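**Cultura opens repair and refinishing workshop in former Camico building**

SAUERLAND, October — Cultura will open a public repair and refinishing workshop this month on the ground floor of the old Camico building. The workshop gives residents a place to fix and refinish household furniture, with shared tools and staff on hand during open hours.

The space covers 1,090 square feet and has six workstations. Each station can be booked for a half day or a full day. Walk-in visitors are welcome when a station is free.

Cultura took over the lease in the spring after the building had been vacant for 6 years. Work on the ground floor included new wiring, a dust collection system and a separate room for stains and varnish. Zodine, the contractor on the project, will return this winter to finish the rear loading door.

A survey of residents drew 355 responses. Most people who answered said they had at least one chair, table or cabinet at home that they would repair if they had the room and the tools to do it.

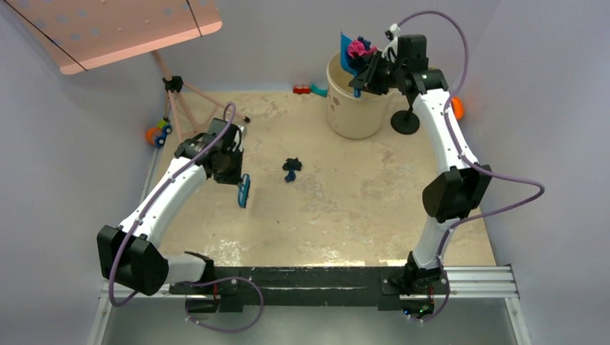
The first evening classes cover surface preparation, which is the step most beginners rush. Students will learn how to clean an old board, when to sand and when to stop. Tan and greyish scuffs on a beige surface, or a flaky white patch near one edge, call for a look at the finish before any new coat goes on. A small brush is enough for the first cleaning — sanders come later in the course.

Class fees include sandpaper and cleaning supplies. Participants should bring their own gloves and a piece small enough for one person to carry. Bookings are taken at the Cultura front desk, which closes at 6 p.m.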